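Relocation Cases Need a Faster Clock

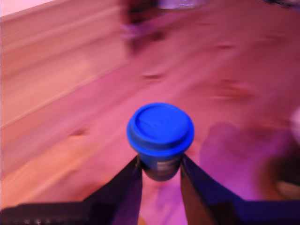

Gullham Community Law Center | Family and Children's Team

When one parent wants to move away with a child and the other parent objects, a judge has to decide. I think most judges who hear these cases take them seriously and get to a fair result more often than their critics admit. My complaint is about how long they take to get there.

In Gullham the court's own target for a contested relocation hearing is 50 days from filing. I have worked on these cases for nine years and I can remember very few that met it. The usual path is a first date that gets used for scheduling, a second date that gets pushed because a report is late, and then a hearing that starts after lunch and has to be finished on another day. A parent who files in July, hoping for an answer before school starts, is likely to be told to enroll the child where she is and wait.

That wait does harm that doesn't show up in the order. The parent who wants to move usually has a reason with a date on it. A job offer expires. A lease ends. A grandmother who offered a spare room rents it to somebody else. By the time the court is ready to say yes, there may be nothing left to say yes to. The parent who objects is no better off. He spends the same months not knowing if he should sign up to coach, or take the apartment near the school, or start saving for plane tickets.

And the child hears all of it. Parents are told to keep the case away from the kids, and many of them try, but an eight-year-old notices when there are boxes in the hall that never get packed.

The common answer is that care takes time. I agree with that up to a point. Nobody wants a custody decision made in ten minutes on the strength of two affidavits. But in the files I have seen, very little of the delay is spent on care. It is spent waiting for a slot. The evaluator may need two visits and a few days to write. The rest of the time the file sits.

Other courts have done better with no more money. Provalent set aside one morning a week for relocation cases and nothing else. Lawyers there tell me the median wait dropped to 39 days in the first year, and that the number of appeals stayed where it was. The change was mostly a matter of the calendar. The judge who takes the first date keeps the case, so there is no time lost bringing a new one up to speed, and a request for more time has to be made in writing, with a reason.

I would add two things to what Provalent did. The first is an early exchange of the practical plan. The parent who wants to move should have to say, within two weeks of filing, where the child would live and go to school, and how she would see the other parent. The other parent should have to say what is wrong with that plan and what he offers in its place. Half the arguments I have sat through were over facts that could have been settled on one sheet of paper.

The second is an interim order that deals with school. Judges are reluctant to make one -- they worry that a short-term answer will turn into the permanent one -- and I understand the worry. Leaving things as they are is a short-term answer too, though, and it tends to stick just as hard.

There is a bill in the state assembly that would make the 50 days binding. I don't support it as written. It carries no penalty and no funding, and a deadline like that gets met on paper by opening a hearing on day 49 and adjourning it. The court can write its own rule, and it should. A petition asking for one has 2,013 signatures so far, which is a lot for a question of court scheduling, and I would guess that many of those people have been through it.

Some lawyers on the other side of these cases think speed favors the parent who wants to leave. I have represented both, and I haven't found that to be true. A weak plan looks weak on day 20. What delay favors is the parent with more money, who can pay for the extra hearings and fly back for them. Our clients mostly can't.

The rules committee takes written comments from the public until the end of July. Comments can be short. If you have had a relocation case in this county, give the date it was filed and the date it was decided, and say what happened to your family in between. The clerk's office has the form at the front counter, and so do we.

Posted Mar 24, 2024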